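4.2 Wrist camera placement in simulation

Before moving to hardware we compared the Loller and Grokex parallel grippers in simulation, using the same arm model and the same controller for both. Each gripper was given 1000 grasp attempts on parts from the Raptis set. Part poses were drawn at random, and the camera stayed fixed to the wrist.
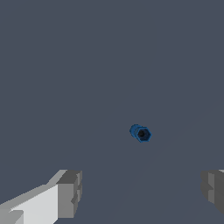
Camera placement turned out to matter more than we had planned for. The first mount, proposed by Zoi Karras, looks out past the fingertips, so both fingers stay in view during the approach. A part such as the small blue hexagonal piece in Figure 2 takes up little of the view while the gripper is open - the plain gray background fills most of the rest. We kept the background plain in all trials so that the two grippers could be compared on geometry alone.

With this mount the Grokex completed 912 attempts. We recorded 163 failures for the Loller, most of them on parts that were tilted at contact. The controller was not retuned between grippers.

Figure 2. Simulated wrist views: open fingers with a hexagonal part (top), and a tilted blue part between the fingers (bottom).
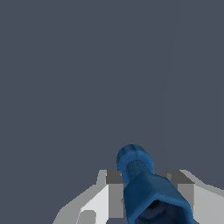 4.3 Transfer to the Skundport arm

Ourania Pappas repeated the tests on the physical arm in August, with the same camera offset and closing speed.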